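How to wipe a whiteboard with an old piece of clothing

Every office supply catalog wants to sell you a special cloth for this. I have tried the Prendska one and the Brinkmann one, and I remain unconvinced. A worn-out garment does the same job for nothing, within limits.

Lay the thing out flat first and look it over. Zippers, buttons and stiff prints scratch. Gathered edges are harmless, but they wipe badly, so plan to work with the flat part.
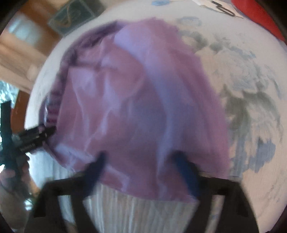
Purple cloth spread out, puckered band along one side.

Fold it or bunch it, whichever you like. The guides insist on folding in quarters. I doubt the board can tell. What matters is a fresh patch of fabric once the old one is gray, or you will just move the ink around.

Wipe dry before you reach for any spray. Pull in long strokes in one direction and go over each strip 2 times. Faded blue and gray smears may still be there afterward, and more elbow grease is rarely the cure.
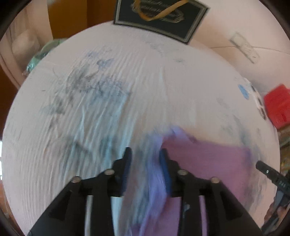

Wafula Mbwambo wrote in to say that dry wiping is a waste of an evening on old ink, and that a damp cloth should come first. Maybe. On my board, damp cloth over old ink made a blue puddle. Try it in a corner.

Wash the cloth by itself afterward. Marker ink gets into towels.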